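How to draw up a fixture list for a one-day, five-team football tournament

Marianna Kwiatkowski
Last updated 13/07/2025

Five is an awkward number of teams. It is too few for groups and it leaves one side without an opponent in every round. The method below produces a full round robin on a single pitch, with no team playing two matches in a row. It can be done on paper. The worked version is the one used for the Lis small-sided tournament at the Clallell ground in June.

What you need before starting

The number of teams, confirmed
The time the pitch is available from, and the time it must be cleared
The length of a match and of the changeover
A rule for separating teams that finish level on points

Do not draw up the list until the entries have closed. Removing a team afterwards leaves gaps, and adding one means starting again.

Step 1: Work out the number of matches

Multiply the number of teams by the number of opponents each one has, then halve the result. Five teams have four opponents each, giving twenty, and half of that is ten matches. Each team plays four times.

If teams are to meet twice, double the figure. For a single morning on one pitch this is rarely practical.

Step 2: Give each team a letter

Use A to E. Draw the letters from a bag or assign them in order of entry, but announce which it will be. The letters are not seedings. They have a small effect on rest: C and D both start in the second match and C finishes first, after match eight.

Write the letters on the master sheet beside the full team names and keep to the letters until the list is complete. Names of different lengths make the pairings harder to check. At Clallell, Fullodetti drew C.
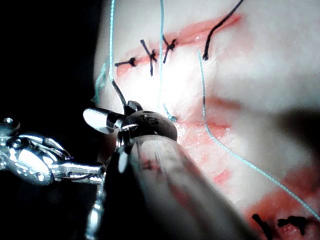 What happens if a sixth team enters late?

The list has to be redrawn for fifteen matches. The order in Step 3 cannot be extended by adding matches to the end, as the new team would then play all of its games in succession.

Step 3: Put the matches in order

The usual circle method gives five rounds of two matches, with one team resting in each. It works well where both matches in a round are played side by side. On one pitch it causes back-to-back matches wherever the last pairing of one round shares a team with the first pairing of the next.

Use this order instead:

1. A v B
2. C v D
3. B v E
4. A v C
5. D v E
6. B v C
7. A v D
8. C v E
9. B v D
10. A v E

Every pair of letters appears once. After each match, both teams sit out at least the next one, and between its first and last match no team waits for longer than two matches at a time.

The sequence cannot be started part-way through and wrapped round, because matches 10 and 1 both involve A. It can be reversed. Reversing it is useful if the team drawn as E has asked for an early finish, although E will then be on first.

Step 4: Add the times

Add the playing time to the changeover to get the length of one slot. With a single period of 11 minutes and a changeover of 3 minutes, a slot is 14 minutes. Ten slots come to 140 minutes. The final changeover is not needed, so the playing programme lasts 137 minutes.

From a 10:00 start, the kick-off times are:

Match 1 – 10:00
Match 2 – 10:14
Match 3 – 10:28
Match 4 – 10:42
Match 5 – 10:56
Match 6 – 11:10
Match 7 – 11:24
Match 8 – 11:38
Match 9 – 11:52
Match 10 – 12:06

The last match ends at 12:17. Book the pitch to 12:45 if you can. Lendura, who handle the bookings at Clallell, let pitches by the quarter hour, and an overrun is charged as a full quarter.

If half-time is wanted, treat it as playing time when calculating the slot. Teams changing ends without a break will still use up a minute.
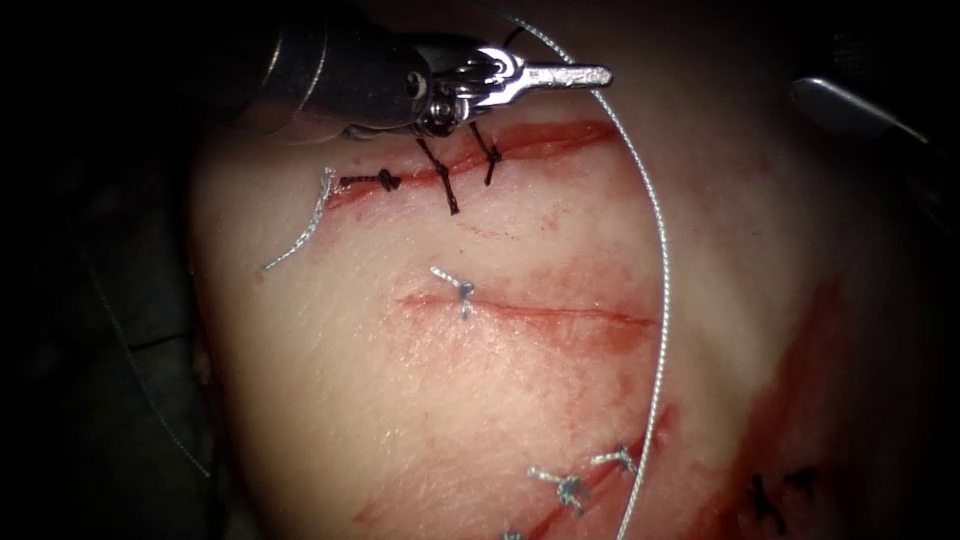

Silver gripper jaw above the uppermost wound.

Step 5: Check the list

Carry out the checks in this order.

First, count how many times each letter appears. Every letter should appear four times. A letter appearing three times almost always means that another has been written twice by mistake.

Second, take A and tick off its opponents, then B, and so on. This finds repeated pairings, which the first check can miss.

Third, read down the list in pairs of consecutive matches and look for a shared letter. There should be none.

Only then replace the letters with team names. Have a second person repeat the first check on the version with names.

Step 6: Set out the results table

The table needs columns for played, won, drawn, lost, goals for, goals against, goal difference and points. Award 3 points for a win and one for a draw.

State the tie-break rules on the same sheet. A workable order is:

Goal difference
Goals scored
Result between the teams concerned
Penalty kicks

Goal difference can be distorted by one heavy defeat when there are only four matches. Some organisers cap the margin counted from any one match at 5 goals. If you use a cap, print it on the sheet, and record the true score as well as the capped one.

Two arithmetic checks apply to the finished table. The goals-for column and the goals-against column must have the same total. The goal differences must add up to zero, unless a cap has been entered incorrectly on one side only.

If a team withdraws on the day

Before its first match: strike out its fixtures and leave the remaining kick-off times unchanged. Closing the gaps will bring some teams back on without a rest.

After it has played: remove all of its results from the table. Letting them stand favours the teams that have already met it. The exception is a team that withdraws with one match left, where the usual practice is to award that match to the opponent with an agreed score. Put the agreed score in the rules beforehand.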